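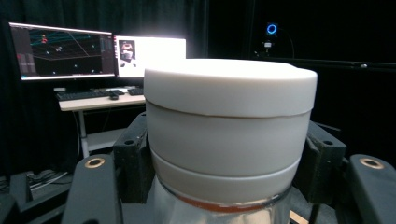
2 min read

Ticket: Temanex sync drops my pantry list

Hi again, Emilian Jitaru here, same account as before. So I updated to the February build like you asked and the list still empties itself when I open it on the second phone! The first phone is fine – it shows everything, right down to the item I added last night as a test.

What I've tried so far:
Logged out and back in on both phones, 9 times at least (I lost my temper a bit).
Deleted the Eravon backup and made a new one. It took 15 minutes and then said "partial."
Turned off the Barkivlow add-on. No change.

Then I switched the second phone over to mobile data and the list came back for roughly 2 minutes – photos and all – before it went blank again. Could it be my router? I can send the log if you tell me where it's saved, I couldn't find it under Settings.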